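The death metal band Julis, from Josanport, will release its first demo on cassette and as a download on 16 July 2023. The tape has five songs and lasts 17 minutes. It comes out on the small label Paucar, which will make 62 copies by hand.

The band recorded everything in June, in a rehearsal room in Braltow, with all instruments playing together. Only the vocals were added later. The sound is rough and quite low, with the bass very loud in the mix. Two of the songs are already known from concerts, but the slow last one was never played in public.

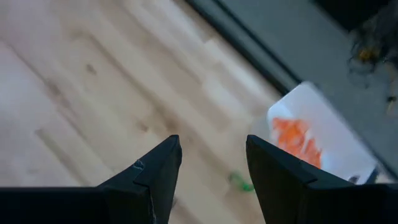

Will there be a vinyl version of the demo?

The label has no plan for vinyl at this moment. It says that a second run of tapes is possible if the first one sells out.

Orders open on the same day on the label's page, with a limit of one tape per person.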